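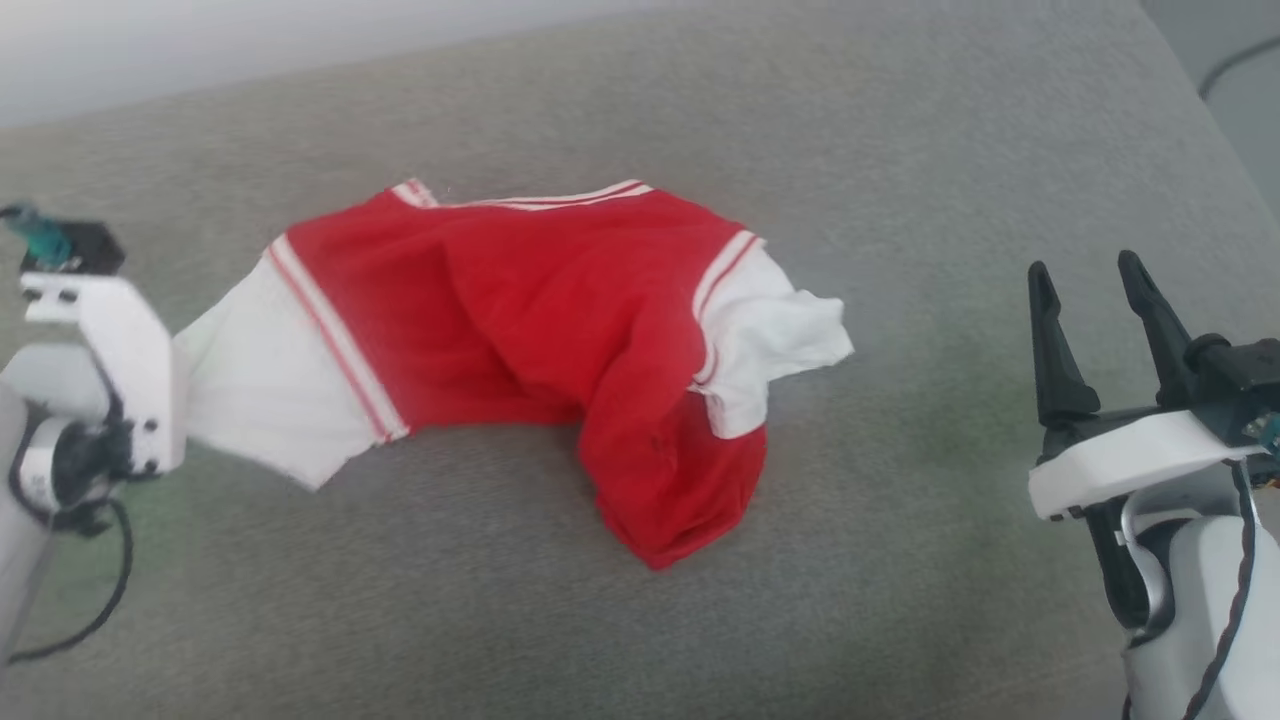 Rules Corner: What counts as a folded shirt?

Every few months somebody in our field publishes a success rate for laundry folding, and every few months I try to find out what was being counted. The number is usually in large type. The definition is usually in an appendix, or in somebody's head.

The latest prompt for this grumbling is the Benderero guideline, a draft good-practice document for two-armed handling of clothing and other soft goods. It runs to 25 pages and has been going around member labs since December. Gualtiero Gatti, who edited it, asked for comments from people who run trials every day. We run trials every day, so I read it twice and then spent an afternoon at the bench with it open next to me. What follows is my own opinion and doesn't commit the newsletter to anything.

Let me begin with what the draft gets right. It asks labs to write down the starting state of the garment before each trial, and it refuses to accept "random" as a description. I'm all for that. Random, in most of the papers I've reviewed, means that a person dropped the shirt from elbow height in a way that person has gotten used to. After a week the drop has a style. Our own operators can tell from a starting pile who was on shift.

The draft proposes four starting states: flat, folded over, crumpled, and balled. Each has a one-line definition. The definitions are fine until you have a real shirt under your hands, with sleeves in one color, a body in another, and trim that curls whichever way it likes. Is a shirt with one sleeve out and the body doubled over on itself "folded over" or "crumpled"? I asked two colleagues and got both answers. A category that two trained people can't agree on will be filled in according to which one makes the results look better. I don't say that out of malice. I've done it myself.

My suggestion to the editor was to drop the four names and record two plain facts: which parts of the garment can be reached by a gripper without moving anything else, and whether the garment lies fully inside the area both arms can reach. Those can be checked afterward from the recording. A word like "crumpled" can't.

Then there's the matter of the work surface. Section 3 calls for "a flat, rigid, non-reflective table of uniform color." I understand the wish. I also think it's the most harmful sentence in the draft. People don't fold clothes on lab tables. They fold them on beds, on sofas, on the top of a dryer. Upholstery gives when a fingertip presses on it, and it drags at cotton, and a grasp that works perfectly on a hard surface can behave quite differently when the fabric underneath wants to come along too. If the standard only recognizes hard tables, labs will train on hard tables, and we'll have another generation of results that fall apart in the first living room.

Raffaele Cattaneo, who wrote Section 3, replied to me that soft surfaces are "not repeatable." He's right that they're harder to repeat. The answer to that is to describe them: fabric type, firmness of the cushion, slope, and whether there's a backrest that limits the arms. It takes five minutes. I'd take a well-described sofa over a badly described table any day, and there are plenty of badly described tables.

Garment placement gets a paragraph of its own, and it's a weak one. The draft says the item "should be presented centrally." Fine, for a first trial. But garments drift. You pull on one side, you let go, and the thing ends up near the edge of the reachable area. What happens next is where most of the reported numbers part ways with reality. In some labs a person leans in and slides the shirt back to the middle, and the trial continues as if nothing had occurred. In others the trial is stopped and thrown out. In a few, it's counted as a failure. All three are called "success rate" in the end.
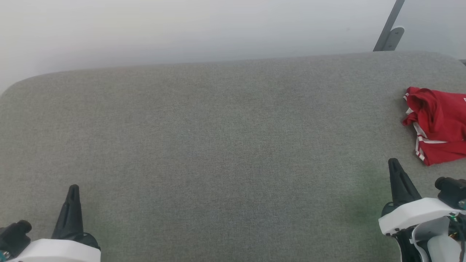 Should a trial be counted if a person has to move the garment back within reach?

Count it, and count it as assisted. The draft allows labs to discard such trials, and we think that option should be removed. Every trial that starts should appear in the total, with the assists reported as a separate column.

I had this out with Gatti on the phone and he was more sympathetic than I expected. His worry is that assisted trials will be read as failures by funders who don't know the field. My worry is that discarded trials aren't read by anyone. A team that runs 101 trials and reports on the ones that went smoothly has told me how the machine does when it does well. I could have guessed that.

The Kudovix submission, attached to the draft as a worked case, shows the problem neatly. It lists 30 trials. Read the notes and you find that 14 of them involved what the authors call "scene normalization." I read that phrase several times before I understood that someone had moved the shirt. I have nothing against the Kudovix people, who at least wrote it down. Most wouldn't have. But if the worked case in a good-practice document needs a translator, the document isn't finished.

On safety the draft is short, and I think a little complacent. It borrows its language from industrial guidance and talks about fences, zones, and stop buttons. All sensible. What it leaves out is the ordinary moment when an operator reaches in to straighten a sleeve while the arms are powered and holding position. A still arm looks finished. It may be waiting on the next command. The rule in our lab is that hands go in only after the operator has said "stopped" out loud and a second person has repeated it. It feels silly for a day or two. I'd like to see something of the kind in Section 5, in everyday words, instead of the sentence about "appropriate procedural controls," which could mean anything and will therefore be followed by everyone.

Cables deserve a mention too. The draft has none. Any cable running along an arm or across the work area can catch a hem or a drawstring, and a garment snagged on a cable can pass for a garment held by a gripper if all you're looking at is a force reading. Check the routing before a session, with both arms moved through their full reach, and write down that you did it.

Now to grasping, where I expected to have the least to say and ended up with the most. Section 4 defines a successful grasp as one in which "the end effector achieves stable contact with the textile." I've asked what stable means and have been told it's obvious. It isn't obvious at all with thin cotton. You can close the fingers on a corner and have one layer, or two, or one layer plus a fold of something underneath. Every one of those is stable contact. Only one is any use for the next step, and which one depends on the fold you're trying to make.
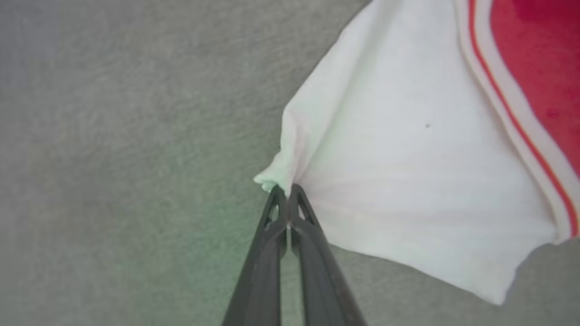
The Santoro checklist, an older document that the new draft is meant to replace, handled this better. It asked three things of every grasp: how many layers were meant to be held, how many were held, and how far the contact point was from the intended one. Those were filled in by hand from close-up footage, and labs complained about the labor. The complaint was fair. The remedy in the new draft is to ask for nothing, and I think that's a poor trade. A lab could fill in the three lines for every tenth trial, picked in advance, and we'd know far more than we do now.

There's a related habit I'd like to see written out of our practice altogether, namely scoring the grasp at the moment the fingers close. A good-looking pinch tells you very little about whether the cloth stays put once the arm moves away and the weight of the shirt comes onto that corner. Score it after the lift, or after the first transfer, but pick one and say which. The Brosto group has scored after the lift for years and their numbers look worse than other people's as a result. I trust them more for it.

I should also say something about garments themselves. The draft recommends a "reference shirt" in a single solid color. I can see the appeal for anyone comparing cameras. But stripes, piping, and contrasting sleeves are cues a system can lean on, and a system that leans on them will be lost with a plain gray T-shirt. The reverse may be true as well. One reference shirt can't reveal either problem. Please allow a small set, require at least one plain garment and one with trim, and require that the results be reported garment by garment. Averages across a laundry basket have hidden a lot of trouble over the years.

And retire the shirts now and then. Cotton that has been pinched at the same corners all month softens there and begins to hold a crease, which makes the task easier in a way that doesn't show up in any table. We write the date of first use on the care label in laundry marker. The draft says nothing about garment age, and Cattaneo tells me it was considered and dropped as too fussy. I'd like it put back.

Will any of this matter? I have my doubts. Voluntary guidelines in this field get cited warmly in the introduction and ignored in the methods section, and I see nothing in this one that would change that. There's no form to submit and no one to submit it to. The best I can hope for is that reviewers start asking the questions even where authors don't answer them. If you review papers on cloth handling, ask for the assisted count. Ask what the garment was lying on. Ask when the grasp was scored.

Comments on the draft go to Gatti directly. He reads them, and he does answer, though not always at a length you'll enjoy. Mine came back with a note saying the table requirement would be "softened," and I've asked him whether the pun was intended.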